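Written rules for a belt sorting cell, what do you have on paper?
Posted by Suha Najjar, October 29, 2022

Hello all, and sorry in advance for the length, I've been chewing on this for weeks! We run a sorting cell with a two-handed robot, mixed parts coming down a belt and going into bins, and up to now the rules for it have lived in people's heads. I've been asked to get them onto one sheet before our December review, and I'd love to hear what the rest of you have settled on.

My draft so far says one part on the belt at a time during any trial, hands kept to the near rail until the part is clear to take, and no person reaching over the bins unless the cell is stopped (stopped at the switch, I mean, and not just paused on the screen). Speed is held at 8 on our controller for new parts. A black two-bolt flange by itself on the green belt, with both hands at the rail, is pretty much how I'd like every trial to begin.
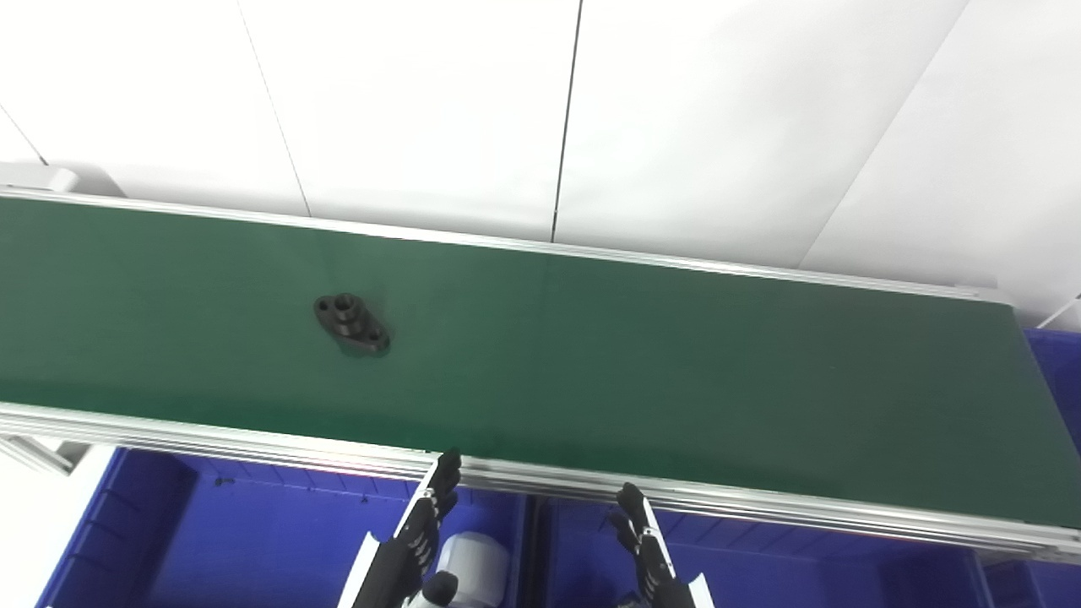

kolen_line2 thinks the one-part rule is fine for the first week and a nuisance after that. We had the same thing at Kolen and the crew quietly stopped following it, and once people skip one line on a sheet they start skipping the others too. I'd write it as "one part until the part type is signed off" and leave it there.

Suha Najjar
Oh, that's a kind way of telling me I'm being fussy, and you may well be right! I do worry about what counts as signed off, though. We logged 837 picks on one housing and I still wasn't happy with it.

gripfinger
Going to disagree with kolen_line2 a bit. At Kinden we wanted 500 clean picks per part type before mixing, and yes, people grumbled, but they followed it fine once the number was printed on the sheet. A number gives you something to point at. What I'd add to your draft is a line about the bins. Ours says nothing goes by hand into a bin the robot is working in, and both arms get checked before anybody walks up, even when only one of them is moving.

kolen_line2
500 is a lot for a part you'll see twice a year, my friend. But I'm with you on the arms.

Suha Najjar
Yes, yes, the arms! I'd written "hand" all through the draft, as if there were only the one, and that would have gone straight past me. With one arm down in a bin and the other up over the belt, there are two places to keep clear of, and the sheet ought to say so in plain words.

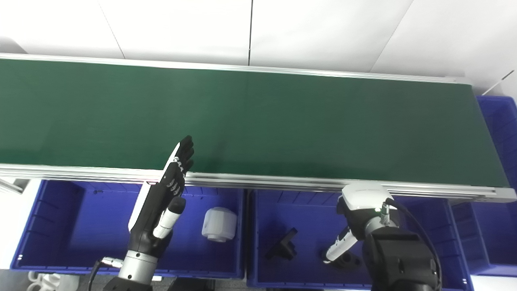

Right arm in the middle bin, left hand over the belt.

gripfinger
Put that one on the sheet next to the rule, I would. New folks read pictures first.

srour_maint
Is your stop switch reachable from the bin side? At Srour we had to walk all the way to the other end for it, and item 707 on our snag list was moving the thing. Please write down where it is, along with the rule that says to use it.

Suha Najjar
It's on the bin side, thank goodness, but the sheet doesn't say so yet. I'll fix that tonight and post the second draft, with kolen_line2's wording and a number that I expect we'll go on arguing over.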